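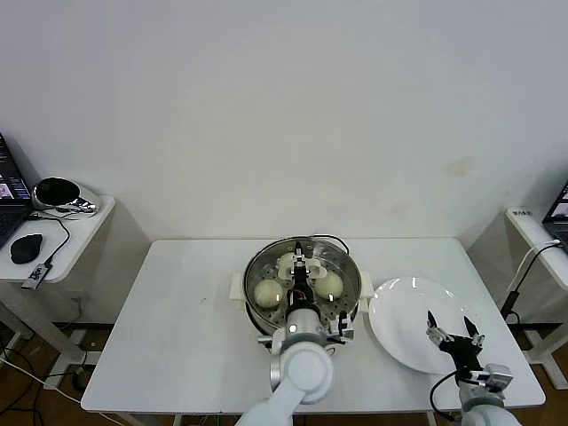

Write the stop rule before the task

I have spent most of the spring arguing with people about a paragraph. It is the paragraph in our house rules at Sestness that says when a robot must stop touching food, and when a person may put a hand in to help it. We rewrote it in May and I still think it is too soft.

The task that started the argument is an easy one to say. There is a steamer, there is a plate, and the arms are to move the steamed buns from one to the other. A child can do it. We have people who want to run it 300 times and report a success rate, and I have no quarrel with that. My quarrel is with what gets written down.

Under the old rules a run counted as a success if every bun ended up on the plate. Rongrong Ding, who wrote that version, wanted something anyone could score without a meeting, and she got it. But a bun that has been squeezed flat is on the plate. So is one that was dropped on the table and picked up again. If you were serving it to someone you would throw it away, and I don't see why a score sheet should be kinder than a cook.

So my first point is that the rule for handling food should come from kitchens. Kitchens already know what to do with a dropped bun. They know what counts as a clean surface, and that a tool used on one thing gets washed before it goes near another. A gripper is a tool. The pads need a cleaning schedule like any pair of tongs, and the schedule should be posted at the table where the operator will see it.

The second point is heat. People who work with arms all day think about pinching and crushing, and the usual checklists cover that well. They are thinner on steam. A steamer stays dangerous after the switch is off, and it has a power cord that an arm can catch. I want three lines added: route the cord behind the pot, keep both arms out until the lid is off and set down, and treat the pot as hot until someone has measured it. Gholamreza Abbasi thinks three lines about a steamer belong in the task sheet and have no place in the general rules. He may be right. I would rather have them in the wrong document than in neither.

The third point is the one that gets me into trouble. When a person reaches in to fix something, the run is over. It doesn't matter if the bun only needed a nudge. We looked back over 56 runs marked as good and could not say from the notes which ones had been helped. Nobody was cheating — the form had no box for it. A form with no box for help will always report that there was none.

I have heard the objection that strict rules slow a small group down. They do. Shuzhen Meng timed the new checklist and it adds 2 minutes to a session, more if the pads have to be changed. I think that is cheap. We lose more than that looking for a missing cable.

The draft goes to Neville Whitlock next, and he will cut it by half, as he does with everything. I hope he leaves the box for help alone.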